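Häufige Fragen an die Familienforschung Natitz

Wir sind eine kleine Arbeitsgruppe, die Familiengeschichten aus Natitz und den umliegenden Dörfern zusammenträgt. Bevor Sie uns schreiben, lesen Sie bitte diese Seite. Bevor Sie uns anrufen, lesen Sie sie zweimal.

Können Sie mir bis Donnerstag meinen Stammbaum schicken?

Nein. Auch nicht bis zum Donnerstag danach. Eine Anfrage liegt bei uns gewöhnlich drei Monate, im Mai länger, weil dann alle ihre Familientreffen planen und jemandem einfällt, dass ein Plakat mit den Ahnen hübsch wäre.

Stamme ich vom Adel ab?

Vermutlich von Leuten, die beim Adel die Ställe ausgemistet haben. In unseren Unterlagen stehen Häusler, Knechte, Weber, zwei Hebammen und ein Mann, der als Beruf »verschieden« angab. Ob damit seine Tätigkeiten gemeint waren oder sein Zustand, konnte bisher keiner klären.

Unser Wappen hängt seit Generationen im Flur. Zählt das?

Schauen Sie bitte auf die Rückseite. Steht dort eine Bestellnummer, ist die Frage beantwortet.

Warum wird unser Name bei Ihnen anders geschrieben?

Weil der Pfarrer schrieb, was er hörte, und er hörte nicht gut. Die Familie Štěpánek führen wir in fünf Schreibweisen, darunter Stepanek, Schtiepanick und einmal, in einem Taufeintrag, schlicht »Stefan sein Sohn«. Wer nur nach der heutigen Form sucht, findet die Hälfte der Verwandtschaft nicht. Bei manchen Familien mag das ein Vorteil sein.

In welchem Zustand sind die Kirchenbücher?

Unterschiedlich. Der älteste Band der Taufen ist gut lesbar, der zweite hat einen Wasserschaden, und beim dritten hat jemand die Ränder für Rechenaufgaben benutzt. Shaimaa El Sherbiny hat die Trauungen vollständig abgeschrieben und dabei auch die Rechenfehler korrigiert.

Darf ich alte Fotos und Briefe vorbeibringen?

Sehr gern, am liebsten mit Namen auf der Rückseite, in Bleistift. »Oma mit Tante« hilft uns wenig, denn das trifft auf einen großen Teil unserer Sammlung zu. Briefe lassen Sie bitte ungebügelt. Ja, das kam vor.

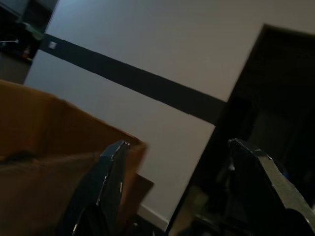
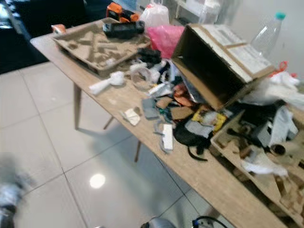 Wand mit dunklem Streifen und offener Tür; Holztisch mit Karton und Tüten.

Was kostet eine Auskunft?

Die erste Anfrage ist frei. Für eine ausführliche Suche über mehrere Generationen nehmen wir 50 Euro, zahlbar auch dann, wenn Ihnen das Ergebnis nicht gefällt. Ein unehelicher Urgroßvater kostet keinen Aufschlag und berechtigt nicht zur Minderung.

Ich komme mit der Schrift nicht zurecht. Lesen Sie mir etwas vor?

Wir lesen bis zu drei Seiten pro Person. Für alles Weitere empfehlen wir den Kurrent-Abend von Bethel Workneh, der um 19 Uhr beginnt und um 21 Uhr enden sollte. Wer das kleine e vom kleinen n unterscheiden kann, gilt dort als fortgeschritten.

Mein Urgroßvater ist ausgewandert. Wo finde ich ihn?

Die meisten Auswanderer aus unserer Gegend gingen über Nenlow, wo sie auf das Schiff warteten und gelegentlich heirateten. Unsere Auswandererkartei umfasst 152 Karten. Wendell Abernathy, selbst Urenkel eines Natitzer Schusters, gleicht sie von drüben aus mit Grabsteinen und Zeitungsanzeigen ab. Er antwortet schneller als wir, allerdings auf Englisch und sehr ausführlich.

Was ist Skellov?

Ein Dorf, das es nicht mehr gibt. Die Höfe wurden nach und nach aufgegeben, die letzten Bewohner zogen nach Natitz und erzählten dort, in Skellov sei alles besser gewesen. Die Hofliste hat Ebise Kumsa aus den Steuerbüchern rekonstruiert. Hof Nummer 5 fehlt. Falls jemand etwas darüber weiß, bitte melden, die Lücke ärgert uns seit Jahren.

Im Internet steht mein Stammbaum bis zu Karl dem Großen. Kann ich den übernehmen?

Sie können. Sehen Sie sich vorher bitte die Frau an, die dort vier Jahre nach ihrer eigenen Beerdigung Zwillinge bekommt. Ohne Quellenangabe nehmen wir solche Daten nicht auf, und »hat Onkel Herbert auch so« ist keine Quelle.

Veröffentlichen Sie Daten lebender Personen?

Nein. Wer noch lebt, kommt bei uns nur als Strich vor. Beschwerden darüber haben wir bisher ausschließlich von Lebenden erhalten.

Ich habe einen Fehler gefunden. Wohin damit?

An Eyerusalem Zeleke, schriftlich, mit Beleg. Sie trägt Korrekturen am Monatsende ein und streitet vorher gern ein wenig. Bringen Sie eine Kopie der Urkunde mit, dann geht es schneller.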